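Amos Hutchins
June 10, 2018

OK, a thread on "heirloom" maple cutting boards, and whether I've been had. 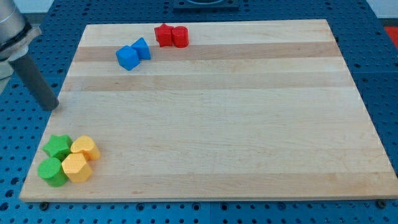 The maple board on the blue bench. Red shapes and blue shapes sorted by color.

Benito Marín swears by these. He told me a thick maple board would outlive me. I asked him how he planned to check.

The price at Fitzsimmons was $142. For wood glued to other wood. My old plastic one from Tadico cost less than lunch and I've been rude to it for years.

The pitch is always the strips. "Each one chosen by hand for tone." Mine runs from cream to tan and back again with the tan strongest toward the far side and again near the front edge. If a hand chose that, fine, but I'd like to hear what it was thinking.

I will give them this much: it's smooth. I went over it with my palm looking for a ridge between strips so I could complain, and I didn't get one.

It does have a few small marks near the middle. The Stestier care leaflet says marks are "character." Funny how character never gets you a discount.

Same leaflet says to oil it monthly. I oiled it in February and I'm calling that a yearly schedule.

Someone's going to ask about the blocks. Star, cylinder, cube, triangle. The wooden toy crowd says sorting by color teaches calm. I have watched a four-year-old sort by color and calm is a strong word.

The color I do like. That blue is close to the blue of the bench, and the red looks great on maple. Doesn't make the board worth $142 but it's something.

And the bench top with all the round holes — Drilteck people will tell you it changes your life. So far what it does for me is swallow small screws.

Benito just texted that I should try the end grain version. Almost $200. He says it's easier on knives. I own 2 knives and neither has filed a complaint.

So am I keeping it? Probably. It's heavy, it stays where I put it, and the return window closed while I was writing posts about it.

Will report back if it warps. Benito says it won't. I've written down that he said so.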